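Washing microfiber towels - fabric softener or no?

bordale_bev
Dec 25, 2018
Hello all, and happy holidays to everyone who is hiding in the laundry room like me! I have 34 of these towels now and the older ones just push water around the counter. My mother-in-law swears by a little softener in the rinse. I've always gone without, but I did dry them with the bath towels all through May, and I wonder if the lint is what did it.

The blue-gray ones are my favorites, care label still on and all, and I'd hate to lose them. 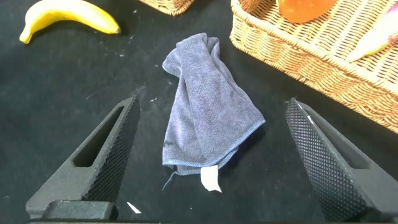

mirnberg_mop
Softener is your trouble if you ever let her talk you into it, Bev, but lint from cotton is nearly as bad. Wash them by themselves, warm, with half the soap you think you need. Mine are 8 years old and still going.

tidyowl
I'll disagree a bit, mop - I've washed mine with everything, jeans included, and they dry glasses fine. Hot water matters more to me.

mirnberg_mop
Hot is how I ruined a set of 12, so we'll have to stay friends and differ on that one!

bordale_bev
Thank you both, you're dears. Warm wash tonight, no cotton, and I'll hang them over the tub.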